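Munditz Forum > Kitchens and Small Appliances > Microwaves

Thread: Dial microwaves, are they really simpler or just cheaper?

pelmet_and_co
I've been told three times now that I should replace our dead microwave with a plain dial one because "there's nothing to go wrong". I don't believe it. A dial is a part like any other part, and the last one I lived with gave you a choice between lukewarm soup and lava with a hair's breadth in between. The budget is 65 pounds and it has to sit on a table, not a worktop, because we have no worktop worth the name. Convince me or don't.

grillpan
Dial every time. My mum's has been going since before I could drive. Turn it, it goes round, it pings. Your touchpad will die the week after the guarantee does.

Orkness
That's one microwave, grillpan. I had a dial one where the timer stuck at the last minute and just carried on humming until I opened the door. I'd call that something going wrong.

grillpan
Sounds like you got a bad one.

Orkness
Funny how it's always a bad one when it breaks and "built to last" when it doesn't.

pelmet_and_co
This is what I mean. Has anyone got one on a table and not a counter? The shop floor models are all up on shelves at chin height, so you can't tell how much room the door wants.

tinlid
We've a white one on a light wooden table, dial on the right, shared with the toaster and whatever else gets dumped there. The door is the bit I'd think about. Shop listings give you the width and depth of the box and leave you to find out how far the door comes forward. I had the tape measure out in April trying to decide what could live in front of it, and the answer was nothing taller than a crumb.

White microwave with a round dial, on the table:
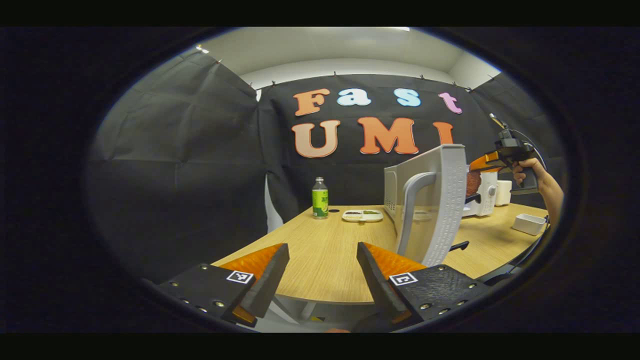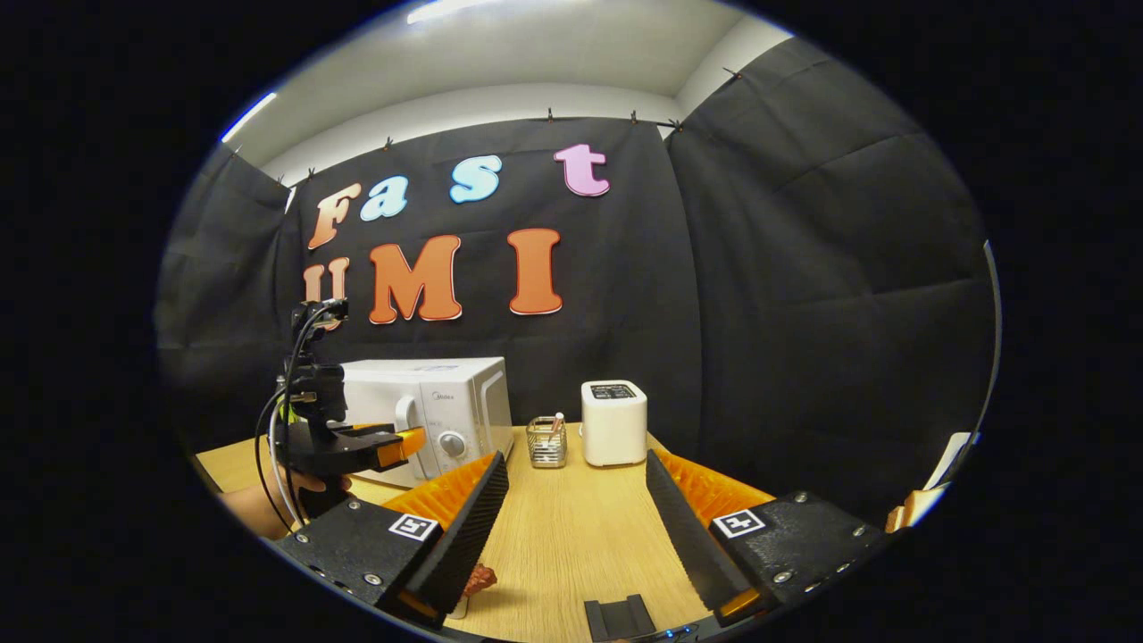

Marinescu
The door would put me off more than the dial. On a table you're usually stood right up against the thing, so you end up stepping back every time you open it with a hot bowl in the other hand. I moved mine to the far corner for that reason and then couldn't reach the plug. I'm not persuaded there's a good place for a microwave on any table that people also want to eat at.

tinlid
Bit strong. We eat at ours. You shove things along.

Marinescu
Shoving things along is how I lost a butter dish.

pelmet_and_co
What do you do about the toaster, tinlid? The booklet with my old microwave went on about leaving a gap at the sides and the top. I never did, and I can't say that's what killed it, but I can't say it wasn't.

tinlid
I leave a gap. Couldn't give you the figure, it's in the booklet and the booklet is in a drawer. What I do know is I wouldn't run the two of them off the same cheap extension lead, which is what my brother does, and he thinks I'm fussing.

Orkness
You're not fussing. Two things that heat, one thin lead, no thanks. That's a better argument against the table than the door is. How many sockets have you got on that wall, pelmet?

pelmet_and_co
One double. The kettle has half of it and will not be moved.

grillpan
Then it's toaster or microwave, isn't it, and you unplug one. You're all making this harder than it is.

Riser
I'll disagree with everybody. The dial is fine for reheating a plate of something, where a bit over or under doesn't matter. It's hopeless for short times. Try setting 20 seconds for butter on a dial where the first few minutes are squashed into a thumb's width. The cheap ones are the worst for it. If you mostly do short bursts, get buttons. If it's leftovers, get the dial and stop worrying about which lasts longer, as none of us has kept enough of them to know.

grillpan
I just turn it past and open the door when it's had enough.

Riser
So you're the timer.

pelmet_and_co
That's the first useful thing anyone's said. It's mostly porridge and leftovers here. Porridge is the one that climbs out of the bowl if you look away, so I'm still not sold. Is there any dial model where the low end is spread out a bit?

Orkness
Some have the first stretch of the dial marked wider than the rest. Go and turn it in the shop. Take your own porridge bowl as well and see if it clears the sides, because the turntable size on the label told me very little.

Marinescu
And open the door all the way while you're there, with your elbow where the table edge would be.

pelmet_and_co
Going to look at two this week. Not promising to buy either.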